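Progress Report to the Segers Fund: Tableware Handling Work Package, Demonstration Day at Prevomberg
October 3, 2019
By the Nonatier project office

1. Period and purpose

This report covers the work done since the February review and gives an account of the demonstration day held at the Prevomberg site. The grant agreement asks for one public demonstration per reporting year, with a written record of what was shown, what was measured and what remains open. The financial statement is sent separately.

2. State of the work

The data set for the tableware task now stands at 3,218 accepted recordings. The target for the end of the period was lower, and the surplus comes from a shorter reset time between takes, down after the station was rearranged in the spring. A further 111 recordings were rejected in the same period, most of them for lost marker tracking in the last second of the motion. Rejected takes are kept on the project server and can be inspected by the fund on request.

The trained policy runs on the two-arm test stand at Stotolen. It was not moved to Prevomberg for the day. Visitors saw the collection side live and the test stand on recorded video, as agreed in the plan sent to the fund in advance.

3. Demonstration day

Visitors came in small groups and spent most of their time at the collection table. Each group received a short introduction to the task, saw several takes performed by an operator, and was then shown the same takes played back as gripper paths on a monitor in the next room. The task on show was table clearing: a bowl, spoon, plate and chopsticks are to be moved onto a serving tray in a set order. The operator holds one gripper in each hand, and the position of each is tracked through the marker plate on top. The operator starts every take with both grippers beside the tray and waits for the start tone. 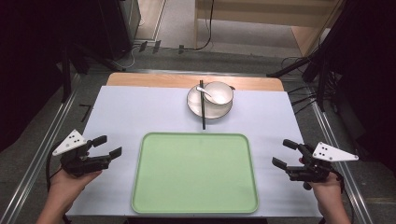 One visitor from a catering firm objected that clearing a table in a fixed order is of little use to a working canteen, where the dishes are stacked by whoever reaches them first — and asked whether the order could be dropped. The team replied that the fixed order applies to this work package only, and that the next one includes takes with free order. The remark has been passed to the task design group, with a request to bring part of the free-order work forward.

The chopsticks drew the most questions. They are the thinnest objects in the set and the hardest to lift from a flat surface. Operators are now told to close on them at an angle and to lift one end first. This has improved the share of usable takes, but the policy at Stotolen still fails on chopsticks more often than on any other item. Spoons are second.

Two groups were allowed to try the grippers themselves. These takes were not recorded. Most visitors closed the fingers too early and then had to reopen them near the object, a pattern the team also sees in new operators during their first session.

4. Problems during the day

Tracking on the left gripper was lost once in the afternoon, and the session was paused while the system was recalibrated. The cause was a cable pulled tight during a long reach. Longer cables have been ordered for both hands.

The introduction ran over its time slot with every group. For the next demonstration it will be cut and a printed sheet handed out at the door.

The playback monitor was too small for a full group. The larger screen at Stotolen will be sent over if the site can mount it.

5. Plan for the next period

Collection of 200 free-order takes will start once the cables are fitted. The team will add 3 new bowl shapes and one deeper plate to the object set. Evaluation on the test stand will follow the same protocol as before, so that the figures can be compared with those in the February review.

No change to the budget is requested. A change to the milestone dates may be needed if the free-order takes come forward — a revised schedule will be sent to the fund for approval before any work is moved.

Comments (3)

canteen_mgr: I was in the second group. Good to see the playback, but please say in the next report how long one take lasts. I could not find it here.

Nonatier project office: Take length will be included in the next report, listed per object.

plateau77: Are the rejected takes counted per operator? Would be useful to know if it is the hardware or the training.

Contact: Nonatier project office, Prevomberg site | © 2019 Nonatier | Back to top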